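Vanity mirror

A vanity mirror, also called a dressing-table mirror or toilet mirror, is a small or medium-sized mirror used for grooming, shaving, hairdressing and the application of make-up. It is normally placed on a table or chest of drawers and used by a person who is seated. The term covers free-standing mirrors on a base or foot, mirrors fixed to the back of a dressing table, and folding mirrors with two or three leaves. Hand mirrors and wall mirrors are usually treated separately.

Terminology

In British usage "dressing-table mirror" is the older expression, and "vanity mirror" came into general use later, partly through the furniture trade. The word "vanity" also refers to the table itself and, in bathroom fittings, to a cabinet with a basin set into it. "Toilet mirror" survives mainly in auction catalogues, where it describes a swing mirror on a box stand. A cheval glass is a full-length mirror hung in a floor-standing frame and is too large to be classed as a vanity mirror.

Construction

Most modern vanity mirrors consist of a glass plate, a frame, a backing panel and a support. The plate is float glass coated on the rear face with a thin reflective layer of silver or aluminium, which is then sealed with one or more coats of protective paint. Moisture reaching the edge of the coating causes dark spotting, known in the trade as foxing or black edge.

The frame holds the plate in a rebate, a step cut or cast into the inner edge. The plate should have a small clearance on all sides so that movement in the frame does not put the glass under strain. Frames are made of wood, metal, cast resin or moulded plastic. In carved wooden frames the ornament is cut from the solid or applied in separate pieces; in cast frames it is formed together with the rest of the frame in a single mould.

Supports are of several kinds. A swing mirror is held at its sides by two uprights and can be tilted. An easel-backed mirror has a hinged strut behind it. A pedestal mirror stands on a foot or base, which must be wide or heavy enough to prevent tipping. Some bases include a shallow tray or drawer for jewellery and brushes.

Shapes and sizes

Oval, round, rectangular and arched plates are all common. An oval plate set upright follows the outline of the head and shoulders and needs less width than a round plate of the same height. A plate 25 cm wide is sufficient for the face at normal sitting distance. Larger plates are preferred for hairdressing, where the sides of the head must also be visible.

Decorated frames

Ornament on vanity mirrors draws heavily on the Rococo style of eighteenth-century France, and in particular on its asymmetrical scrolls, shells and sprays of flowers. Later revivals simplified these forms and placed them on pale painted grounds. White, ivory and cream are frequent ground colours, with the raised edges picked out in gold. The gilding on inexpensive frames is generally a metallic paint; gold leaf is confined to costlier work.

Flowers may be spread evenly round the frame or gathered at two or three points, leaving plain scrollwork between them. The rose is the most usual motif. Placing the larger flower low on one side and a smaller group high on the other gives a diagonal balance to an upright oval — an arrangement also found on picture frames and clock cases.
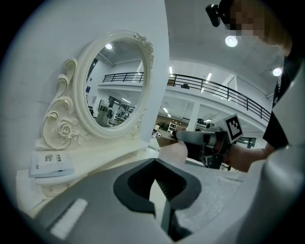
Oval vanity mirror with a cream-white scrolled frame, gold-toned lines and a carved rose at lower left.

Placement and lighting

The mirror is best placed so that light falls on the user's face and not on the glass. A single lamp overhead throws shadows under the brow and chin, and for this reason a pair of lamps at face height, one on each side, is often recommended. Daylight from a window in front of the user gives the most even result. The mirror should be kept out of direct sunlight, which can be concentrated by a magnifying plate and has been known to start fires.

Care

The glass is cleaned with a soft cloth slightly dampened with water. Liquid should be put on the cloth and never sprayed on the plate, as it may run down behind the rebate and attack the coating. Ammonia and abrasive cleaners are unsuitable. Dust in deep scrollwork is removed with a dry, soft-haired brush. Painted gold lines wear quickly if rubbed and should be dusted only.

When a mirror is moved it should be lifted by the base and the back of the frame together — projecting leaves and petals break easily and are not meant to carry weight.

See also

Cheval glass
Dressing table
Hand mirror
Picture frame
Rococo Revival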